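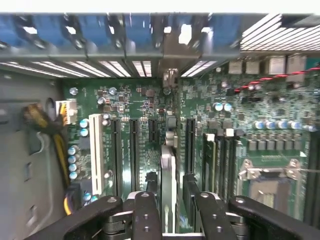 Calluto midi tower, side off. Green board, blue slot covers along the rear wall, one expansion card seated.

Calluto Tower, refurbished, open-spec

Condition: used, tested, cleaned
Sold by: Kurkow Computer Spares
Item no. 462
Availability: in stock, bench units only, ask before you drive over

Quick version

Older full-width desktop tower, the kind with proper slots. Gray metal case, green motherboard, long white PCI slot plus the black PCIe ones next to it. Bought mostly by people who have a card they can't replace and need something to put it in. Sound cards, serial cards, capture cards, the label printer card from a machine shop that closed. If that's you, read on. If you want to play new games, wrong page, see Current Desktops.

What you get

Tower with power supply, motherboard, processor, cooler, memory, one drive
Side panels, both, with screws
One expansion card fitted (varies by unit, see below)
Slot covers for the unused positions
Power cord
Printed test sheet, signed at the bench

What you don't get

Monitor, keyboard, mouse
Windows. Drive ships wiped. We can put Linux on it if you ask at checkout, no charge
Original box. Comes in ours
Driver discs. We have most of them as downloads, email and say which card

About the slots

Most of the calls we get are about this, so it gets its own section.

The white slot is plain old PCI. Old PCI cards go there and nowhere else. It is at the far end of the slot area, closest to the power wiring, so a long card with connectors on its top edge will want the wires tucked back first. There's a recess in the inner side panel and the bundle sits fine along it. Don't pull on it, just push it over.

The black ones are PCIe. Long ones and a short one. A short card works in a long slot, that's normal, it will not hurt anything. A long card does not work in the short slot so please stop trying, we have had two boards back this year with cracked slots and that isn't covered.

Not every long PCIe slot runs at full speed. Depends on the board revision. Test sheet says which. If you're putting in a graphics card ask us for the sheet before you order and we'll send a scan.

Slot covers: most are blue on these. Some units have a plain silver one mixed in where the original went missing. Same fit. If you need matching blue for some reason write it in the order notes and Abdelghani will dig through the bin.

About the fitted card

We leave in whatever came with the machine if it tests OK. Could be a network card, could be video, could be something odd. Can't promise a particular one. If you don't want it leave it in the cart notes and we'll pull it and fit a cover, price stays the same.

Specs

Case: midi tower, steel, removable side panel
Board: full size, green PCB, PCI and PCIe
Main power: white multi-pin connector, standard supply, any decent replacement fits
Rear ports: at the back edge of the board, under the vent grille. Exact set on the test sheet
Cooling: vents across the rear, grille beside the ports, one case fan
Weight: 11 kg packed
Warranty: 17 weeks, parts and bench labor

Processor and memory vary. We list the actual ones on the sheet. We don't put them here becuase people screenshot this page and then argue.

Testing

Every tower gets the same routine. Blown out with air, wiped down, capacitors looked at one by one under the lamp (any that bulge, the board goes to scrap). New coin battery. Memory test overnight. Drive read end to end. Then a known good card goes in each slot and has to show up. Fails any of it, doesn't get sold as a tower, gets broken for parts.

We've put over 4,000 machines across this bench. Mostly offices, some schools, a lot from one insurance building that cleared out all at once.

Fitting your own card

Power off. Unplug at the wall, don't just hit the switch.
Lay the case on its side, open side up. Much easier than standing.
Touch bare metal on the case.
Take out the screw for the cover you're removing. Keep it. It holds the card bracket.
Line up the card, press straight down, both ends. Firm. It should sit level.
Screw back in. A card with no screw works loose when you plug in the cable.
Check no wires are lying across a fan before you close up.

Won't start after? Nine times out of ten the card isn't all the way down, or the main power plug got nudged. Reseat both. Then call.

Options

Extra PCI network card, tested
Second drive, same size as the first
Replacement power supply, new, Nonder brand
Serial port bracket with cable
Anti-dust mesh for the rear vents, cut to size here
Spare slot covers, bag, mixed colors

Add them on the order page, not by email please, they get lost.

Pickup and shipping

Pickup from the Alcantara Street counter, use the side door, the front is the phone repair people. Open from 10 am. Bring the order number.

Shipping goes out on a pallet if you take four or more, otherwise singly boxed with foam. Cards stay fitted for pickup. For shipping we take the card out and wrap it seperately inside the case, because they do get knocked out of the slot on the way. So on arrival: open it up, find the wrapped card, fit it. Steps are above. There is a yellow note taped on the power socket to remind you and people still miss it.

Returns

Tell us within the warranty time. Faulty, we pay the shipping. Changed your mind, you pay. Cracked slots, bent ports, liquid: no.

Questions we get

Will my ISA card fit?
No. No ISA on these. We have a handful of older ones that do, ask by phone.

Can I put a newer board in the case?
Usually. Standoffs are standard. Check the position of your rear ports and use the plate that comes with your board.

Is it loud?
Medium. Old case fan, lots of vents. Quieter fan is a cheap swap.

Does it have wifi?
No. Take a network card or use a USB stick.

Do you sell only the motherboard?
Sometimes, see Boards. Bare board with no case is cheaper but check stock first, it moves fast.

What about the loose front wires, where do they go?
Colors vary between units so don't go by color. Nothing should be loose when it leaves here. If you pulled something off, send a photo to the bench and we'll mark it up and send it back.

Can you match two identical units?
Try us. Since June we've been tagging them by board revision so it's easier than it was.

Buyer notes

"Needed a PCI slot for a CNC control card. Card went in, machine runs. Case has scratches as described."

"Missed the yellow note. Spent an evening thinking there was no card. Card was in the bubble wrap. Good unit."

"Asked for all blue covers and got all blue covers. Thanks."

"Fan is louder than I'd like, swapped it. Otherwise fine, test sheet is a nice touch, wish other sellers did it."

Contact the bench

Abdelghani Zaki, bench and parts. Phone is best in the morning, email any time. Have your item number and, if it's about a card, the card model. It's printed on the card, usually near the bracket end.

Related: PCI cards, tested / Power supplies / Boards only / Slot covers and screws / Current Desktops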